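Rehearsing the rooms: a housekeeping supervisor on robots and rotas

16 Nov 2020

The housekeeping department at Troltmont looks after 629 serviced apartments in Tomen and employs 37 people. For the past year part of its work has been done on screen. A humanoid robot is being trained in simulated apartments, and housekeeping staff decide which jobs it should try and whether it has done them well enough.

The supervisor I spoke to has worked in the department for eleven years and asked not to be named. We met in the linen office before the early shift finished.

She first heard about the project at a rota meeting. "We were told there'd be a robot and that it wouldn't be in the building for a long while. People had two questions. Was anyone losing hours, and who would get the blame if it broke something."

The answer to the first was put in writing in August. No contracted hours would be cut during the trial, and time spent on the simulator would be paid at the normal rate. She says the letter settled most people. "Not everyone. A few of the older ones still think it's a matter of waiting."

The simulator comes from a firm called Skullik. Staff sit with one of its engineers for two hours at a time, pick a room and a task, and mark the result on a sheet. The tasks are small ones, such as going round a bed, reaching a sink or getting past a chair without touching it. 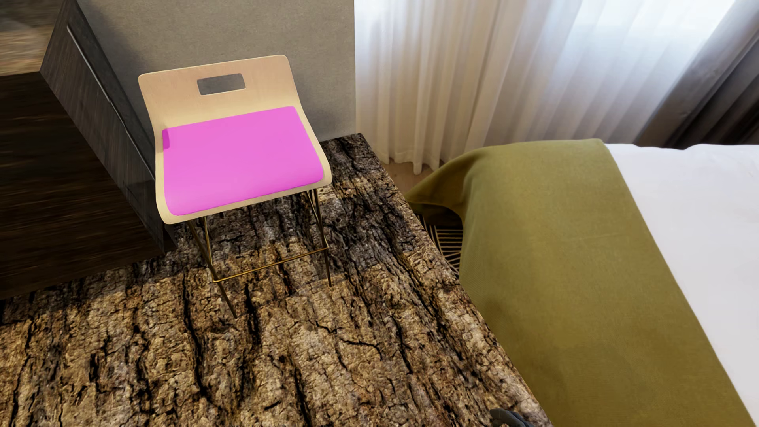
Marking the sheets is the part she likes least, and she does more of it than anyone. Each attempt gets a score for reach, for clearance and for what the department calls finish, meaning whether a guest would notice anything. Furniture that has ended up in an awkward place causes most of the arguments. She mentions the stool with the pink seat pad, standing between the bed and a piece of dark furniture. "Any of my girls would move that before starting. You don't think about it. The engineer wanted to know how far you'd move it, and which way, and whether you'd put it back. I had to go away and ask people."

The team has now marked around 3760 attempts. Of those, 2248 were passed. I asked if she thought that was good. "It's better than it was in the spring. If a trainee passed that share of her rooms I'd be having a word."

What has changed most, she says, is the talking. Under the old arrangement a new starter followed someone for a week and copied her. Now the steps have been written down for the simulator, and the same notes are given to new staff. Some of the notes turned out to disagree with each other. Two people who had worked on the same corridor for years made up a bed in a different order, and both were sure theirs was the house method.

"We had to pick one. That caused bad feeling for a fortnight."

The rooms in the simulator are not copies of Troltmont's own. They were chosen from a set called Jelínek, and some of them look odd to people who clean for a living. She has got used to a floor that looks like tree bark, but it still bothers her on the scoring. "On ours you can see a crumb. On that one you could lose a sandwich. So I can't score the floor, and I've told them so."
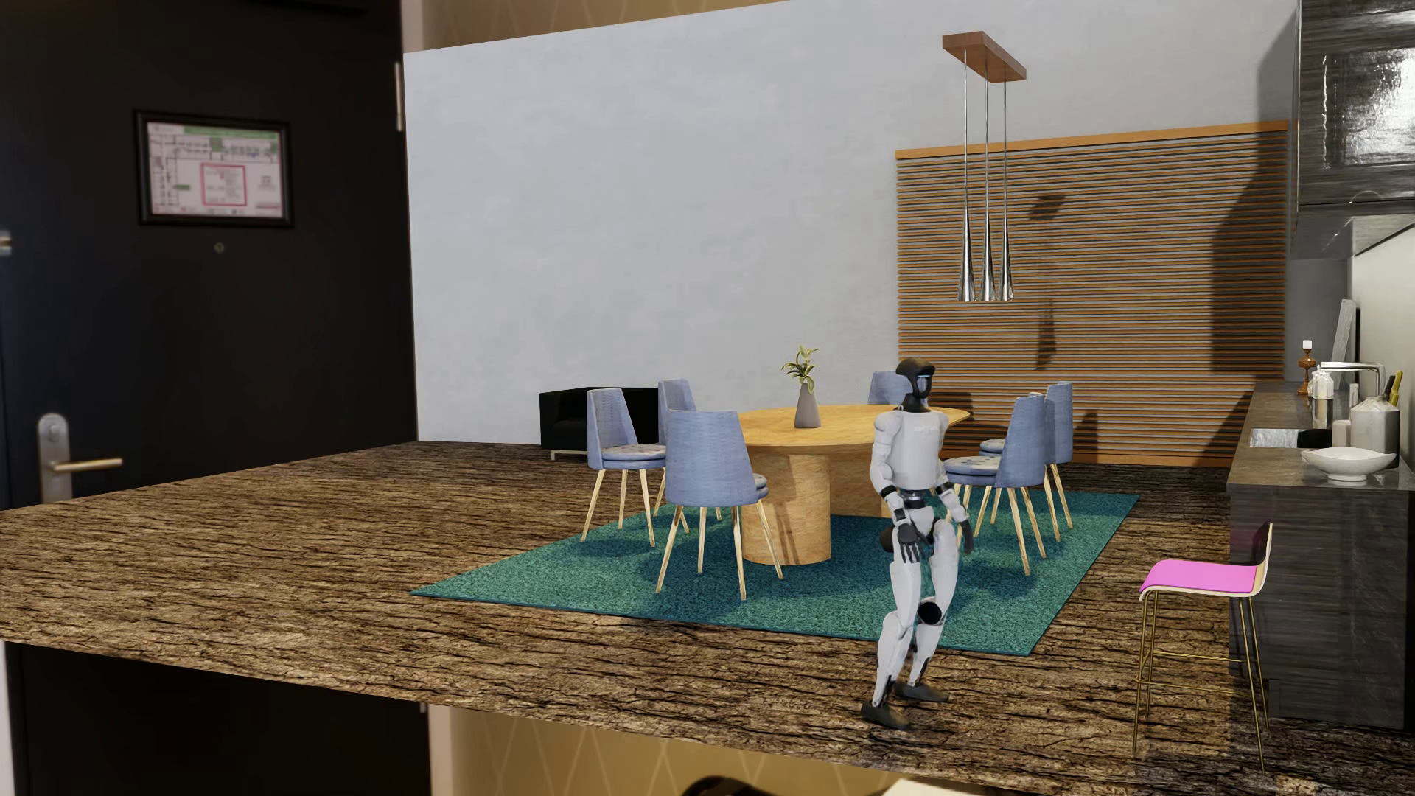
The humanoid robot in the simulated dining and kitchen area.

The dining rooms are the next job on the list. Chairs are harder than beds, in her view, as there are more of them and guests leave them anywhere. With six round a table there is not much space to get a cloth underneath, and she wants the robot to learn to pull a chair out before it tries anything else.

I asked what she would hand over first if a machine did come into the building. She did not need long.

"Mattresses. Turning them, lifting the corners, all of that. I've got people off with their backs every winter. It can have the baths as well."

She would keep the final check. Someone has to stand in the doorway and look, she says, and that person should be on the payroll and know the guests. She would also like the simulator hours shared out more evenly. At present they go to whoever is on light duties, and some of the day staff have never had a turn.

The trial runs until the spring, when the hours agreement comes up for review. She has asked for a place at that meeting and is waiting for a reply.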